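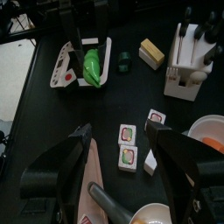
Nagano sushi pieces on a black table, with the knife block and the pink cloth.

Zidarora > Play Kitchen > Food > Nagano Sushi Pieces

Nagano Sushi Pieces, loose
by Brarnalden
$38 per set
In stock – ships from our back room, usually next morning
Item 195

White square pieces with the cut side painted on. Red ring, green filling, a little bit of yellow. Simple. Kids get it right away, grown-ups too. You line them up, you serve them, somebody pretends to eat them, they go back in the bag.

Sold loose this time, not in the tray. We had so many people asking for just the food (tray broken, tray lost, tray became a doll bed) that we asked Brarnalden to bag them up without it. Took a while. They're here as of September.

WHAT YOU GET
– Sushi pieces, all the same roll
– A drawstring bag
– Care card, one side English, one side Japanese

WHAT YOU DON'T GET
Knife block, bowls, carrot, cloth, anything else on the table. Those are all separate, see "Goes with" further down. We get emails about this every week so please read this bit before you order.

SIZE AND FEEL
Square, chunky, flat on the bottom. Good for small hands and they stand up by themselves. You can push two right up against each other and make a row, or stack if you're patient. One full set with bag comes to 400 g on our postal scale, the one by the register, so give or take a bag string.

Edges are eased a little. Paint is on the top face only. The sides are plain white and yes they pick up marks, more on that under Care.

AGE
3 and up. Not for babies, not for anybody still putting everything in their mouth. If you have a mixed age house keep them in the bag up high.

GOES WITH
Mixed table is how most people use these. A few things we keep next to them on the shelf:

White serving bowls – plain, round, sold singly. Good for carrots, egg, whatever's on the menu.

Carrot pieces – orange, from the vegetable bag. Not sold one at a time, sorry.

Knife block, white with black handles – slotted compartment down at the front for the small utensils. Takes up more room than people expect, measure your shelf. Its own page has the full parts list. Out of stock right now in the bigger size.

White egg – comes in the breakfast bag with the toast. People buy the whole bag for the egg, we know.

Plain white blocks – from the Diretach builder box. We put one down as rice or tofu or a napkin holder, depends who's cooking. No printing on them at all.

Yellow and white stacking pieces – yellow goes on top, white at the bottom. Works as a cake or a stool for a small bear. Or egg sushi if you squint.

Pink cloth – pale, soft, folds small. Place mat, apron, picnic blanket. Price is on the linens page.

ON A DARK TABLE
Emiko Tsuji, who buys for the kitchen section, set up the shop play table with a black top and it does help with this set. White on black, nothing gets lost. On a cream rug you will be hunting for them. If you've got a light floor maybe put a tray or a dark mat under.

CARE
Damp cloth, drop of dish soap, wipe, dry right away. Don't soak. Don't put them in the dishwasher – the paint wont survive and we can't replace them for that. Felt tip mostly comes off with a bit of baking soda paste if you catch it early. Ballpoint doesn't.

The bag is machine washable, cold, hang to dry. It shrinks in the dryer and then the set doesn't fit in it.

SHIPPING
Flat $6 anywhere in the lower states, free over $60. Alaska and Hawaii, email first and we'll quote you. Local pickup is fine, ring the side bell after 4 pm, front door's locked by then.

Gift wrap is brown paper and string, no charge, say so in the notes box. We'll write a card if you keep it short.

RETURNS
30 days, unplayed with, in the bag. Paint chipped on arrival? Send a picture and your order number and we'll mail a replacement piece, no need to send the old one back. Single replacement pieces for lost ones: yes we do have them, no they're not on the website, ask.

QUESTIONS WE GET

Do they cut? No, these are whole pieces, nothing to slice. The cutting roll is a different item.

Is there wasabi? Not with this set. There was a green one in the old tray version. Brarnalden dropped it.

Do they fit the old tray? Yes if your tray is the square one. The round tray, no.

Can I pick which roll I get? Only one roll in this bag. Salmon and egg ones are supposed to follow, no date yet. Sign up on the stock alert and you'll get one email, thats it.

Classroom orders? Yes, 10 sets or more gets you 15% off, and we can invoice the school. Put "school" in the subject line so it goes to the right inbox. Lead time is longer, allow two weeks.

Are they magnetic? No.

REVIEWS
"Bought for my niece, now on the second set for my own kitchen table. They roll under nothing, big plus."
"Wish it came with chopsticks."
"Nice size. Bag string came out first day but easy fix with a safety pin."

Chopsticks are coming – trainer pair, joined at the top. Item page goes up when the boxes land.

Add to cart | Save for later | Ask Emiko about this item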